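Chapter 4
Standby Power and Transfer Switches

A standby generator supplies a building when utility service fails. This chapter covers the switch that moves the load from one source to the other – and the rules for sizing it. Section 4.1 follows Mirela Rezende's survey of the Grelon pumping station, where a 500 kW set feeds two pumps and the lighting panels. Section 4.2 treats larger sites, up to 1000 kW. 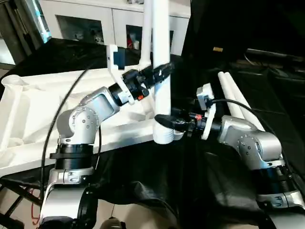
Why must a transfer switch keep the two sources apart?
Power from the generator could otherwise flow back into the utility line and injure the crews working on it.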